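Notebook, bench 2
February 8, 2025
M. Lennox

Quiet in today, so I am writing up the week before it goes out of my head.

State of things

The arm has now been doing the table work for most of the week. Before November all of it was done by hand, two people to a shift, one clearing and one laying out for the next run. Now one person stays at the bench and the other is on the packing side, where we were always short. Proltent want a figure for hours saved. I have told them I do not have one yet. The hours have moved, and some of them have moved to me.

What the day looks like now, for anyone coming back from leave:

Morning. Whoever is on resets the table, starts the arm, and stays within reach for the first few cycles. After that they can do other work at the near desk but not leave the room.
Midday. Stop, wipe down, read through the log, note anything odd in this book (in this book please, and not on scraps of paper).
Afternoon. Second set, then the write-up. The write-up takes longer than it did. It used to be a line or two, and now the log has to be matched against what we saw.

Cycle count

The Trokness counter passed 1,000 on Thursday. Planned service is at 2,000. I would like to bring that forward, as the finger bolts had already needed a nip up once. Tomić said the service interval is theirs to set and we should send the log with the request. Will do on return to the office.

Success rate on round items is good. Bottles are poorer, 80 per cent by my tally, and most of the misses are on the approach and not on the lift. Soft things are poorer still and I have not bothered working out a number.

The table

Items are staying mixed for now. There was a suggestion that we go back to one type of item at a time to get the numbers up. I am against it. The people who did this job by hand never had a sorted table, and if the arm only copes with a sorted one then somebody has to do the sorting, and we are back to two on a shift.

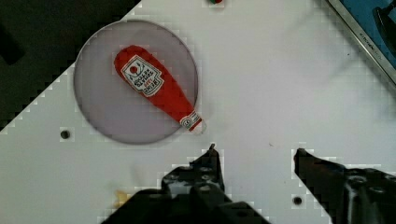
Ketchup on the round plate, and the wider table from overhead.

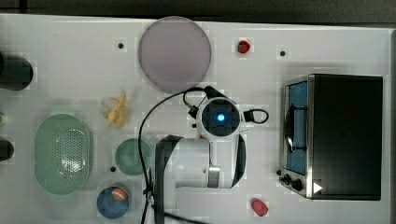
Notes on items

1. Bottle on plate. Grip the bottle only. If the fingers come in low they can catch the plate rim and take both. Approach from the cap end is under test. Leave the height offset alone until I have finished with it.

2. Small red pieces. Easy to lose track of. Check for them at the reset, including near the table edges.

3. Banana peel. Lies differently every time. Log each attempt on its own line, even when it is three tries at the same peel.

4. Bowls and colander. Rim grip for all of them. The old instruction sheet said to nest them before starting. Ignore that, it dates from when we were short of space.

5. Toaster oven. Stays where it is. If it has been moved for cleaning, say so in the book, as the positions in the program are taken from it.

6. Cable. Look at it at every reset. It should have slack at the wrist through the full reach.

What people have said

I asked everyone on the rota for comments and got fewer than I hoped. The main one is that minding the arm is more tiring than doing the job. You are watching for something to go wrong and most of the time it does not. I agree, having done two full days of it. I have asked for turns to be kept to half a day, swapping with packing.

The second is about pay grade. The job sheet still says table hand, and the work is now part operator and part record keeping. I cannot settle that from here but I have put it in writing, and I will ask again if there is no answer by the end of the month.

Third, the stop button is on the wrong side for anyone left-handed. Fair point. Trultano can supply a second one on a lead. Ordered – no delivery date yet.

To do

Send log and service request to Tomić.
Re-run bottle approach, cap end, with the new offset.
Take the old instruction sheet off the wall.
Ask packing whether the half-day swap suits them before it goes on the rota.
New book needed, nine pages left in this one.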